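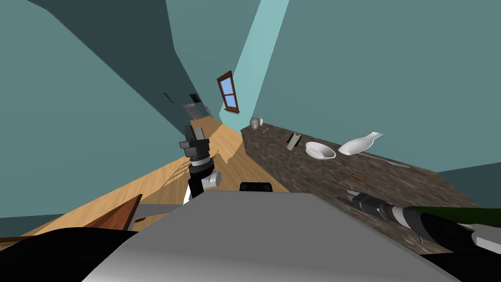 Wolbridge Film Museum / Exhibits Workshop / Bench Notes

Oct 7, 2024

Stubbs retrospective, props room. Opening day has not moved, despite my looking at the calendar in a meaningful way.

Miniature lighthouse from the second feature came out of its crate this morning. Paperwork says 600 mm to the gallery rail. It measures 682. Either it has grown or somebody in 1974 measured to the wrong rail. I measured it again after coffee and it had not shrunk, so the acrylic cover we ordered is now a very expensive fish tank. Offers welcome.

Lamp mechanism: original motor seized. Hok-lam wants it left alone and I agree, mostly. We'll light the lens from below with a small LED and let the thing stand still. The lender's letter says the prop should "evoke its turning." I have put the letter in the drawer with the other letters.

Storyboards, 13 sheets. Tape residue on the backs of sheets 4 and 9, old and brown, the kind that laughs at you. Did not touch it. Hinged all of them with Japanese paper and wheat paste, weights on overnight. Sheet 9 has a coffee ring on the front, which the catalog essay calls "a trace of process." Mine would be called a disciplinary matter.

Otar crates: two back from the shop with new foam. The foam is the right density this time. The lids are the wrong way round. Swapped them, wrote UP on both, then wrote it again larger.

Zokomo projector for the outtakes loop. Ran it for 20 minutes with the test reel. Gate runs clean, sound is fine, take-up arm squeaks on every turn at a pitch I can now hear in my teeth. One drop of oil on the spindle, no change. Second drop, squeak moved to the other side. Leaving it for Hok-lam Fung, who claims to like this sort of thing.

Costume case: humidity still reading high with the door shut. Changed the silica gel. Will look again before I go home, then lie awake about it anyway.

To do
- new cover quote, 682 plus clearance, measured by two people
- label text for the lighthouse, without the word "iconic" (it is in the draft four times)
- black velvet for the storyboard case, the last roll went to the holiday window
- return Hok-lam's good calipers before they are missed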